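Irnia: measuring cups and a bin

README, last edited in May

What is in this folder

Irnia is a small set of pictures and notes about one everyday job: measuring cups are lying on a table and they must go into a bin. The set has 718 clips. Each clip comes with one line of text that tells what was put away and in which order. The folder is divided in 9 parts, and every part has its own notes file.

We chose measuring cups because they are not easy to put away nicely. The handle is long compared with the bowl, so a cup that goes in badly will stand up over the side of the bin. They also look different when they lie on the side or with the bowl down, and this matters for anybody who wants to label them.

Things on the table

Cups: plain measuring cups, each in its own color. In the notes we call them by color only (lime, purple, yellow, blue) and never by size. Please keep to these words if you add notes.

Bin: white plastic, rectangular, rounded corners, with a cutout handle. Older notes say "basket". It is the same thing.

Plant: a green cactus in a white pot. It is not part of the job and it should stay where it stands. 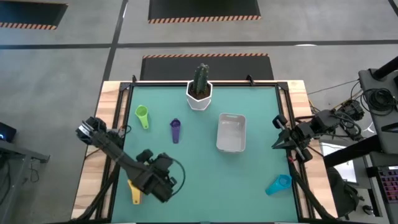 Four cups on the mat, bin still empty.

How a clip is arranged

The cups are spread by hand and no pattern is followed. A cup may touch another cup. The bin can stand anywhere on the table as long as the opening is up. A clip is finished when all cups are inside and no handle is under the bin.

If a cup falls to the floor, the clip is kept, but the line of text must say "dropped". Please do not delete these clips. They are useful for people who study mistakes.

The part named Cover

Cover has 70 clips. Its name comes from the question we had in mind: how much of the bin is covered by the plant when you look from a low position? For this part the cactus and the bin are moved a little between clips, and a view from table height is included.
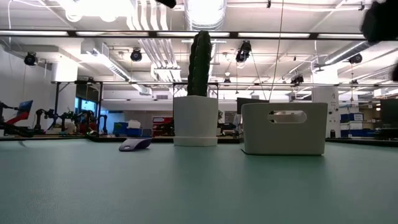
View from table height: cactus in the middle, bin on the right.

The small gray-lavender object at the left has the shape of a computer mouse. It has the label "other" in Cover. You do not need to track it, but do not label it as a cup. In the first version of the labels this error was made in 2 clips, and both are corrected now.

The part named Lyons

Lyons uses the same low view, but here other things can come between the viewer and the table. Some are sharp and some are very unclear. The rule for labeling is simple: if you can tell the color but not what the thing is, write the color and then "unknown". 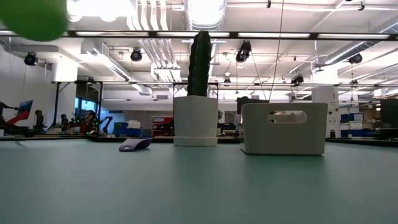 Pot, mouse and bin on the table, with a green ball out of focus in the upper left.

The background of the low views is bright, with long ceiling lights. If you make the pictures darker to see the lights better, the cactus becomes almost black and its ribs are lost. We recommend to leave the brightness as it is.

The part named Drorau

Drorau is for close views of the bin.

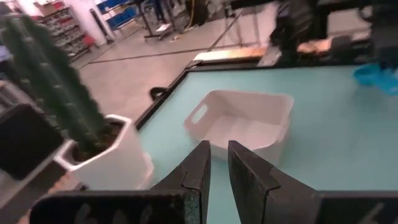

For the bin we write one of three words: empty, started or full. "Started" means that at least one cup is inside, and "full" means that all cups of the clip are inside, also when there is still a lot of room. Look at the inner walls before you decide. When the bin is empty you can see the gray shading there and the ribs along the back, and then the label is clear. A cup that lies flat against the near wall is easy to miss, so please check the next moments of the clip too. The oval handle hole shows a bit of the table behind it, and this bit of teal is not a cup.

Known problems

The words "bin" and "basket" are mixed in the notes before Cover.
Left and right are always written from the viewer's side, so they can change between two views of the same clip.
The notes file of Drorau uses "pot" for the plant and the pot together.

Corrections

Send a short message with the name of the part and the number of the clip. The notes are updated every Wednesday. The pictures themselves are not changed after they are added.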